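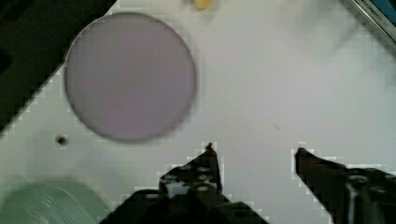
3.2 Table and objects

The Titham set was put together to study how people describe and sort everyday kitchen things. All items were laid out on one white table with a matt top. We kept to pieces that most of the 118 people who took part would have at home, and left out knives and glass. Each person gave written instructions for clearing the table, and 58 of them came back in January to do so again with the same pieces in new places.
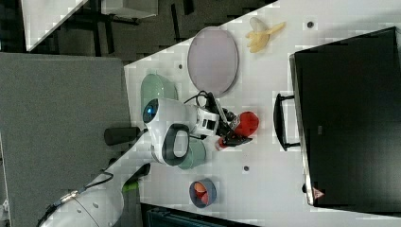
Plates caused little trouble in either round. Almost everyone called them plates and wanted them moved first. Wording varied far more for anything with holes in it, and "strainer", "sieve" and "colander" were all used for the same piece. Figure 3 gives one layout, with a pale green colander to the left of a lavender plate, a banana to the right of the plate, and a mug above a small dark blue bowl of fruit.

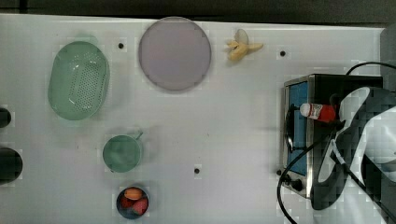 Deirdre Keogh, commenting on a draft of this section, wrote that fruit in a bowl should be scored apart from loose fruit, as "many people will count a full bowl as already tidy". We took up this point and scored the 400 instructions that mention fruit a second time, with the bowl and its contents treated as one item.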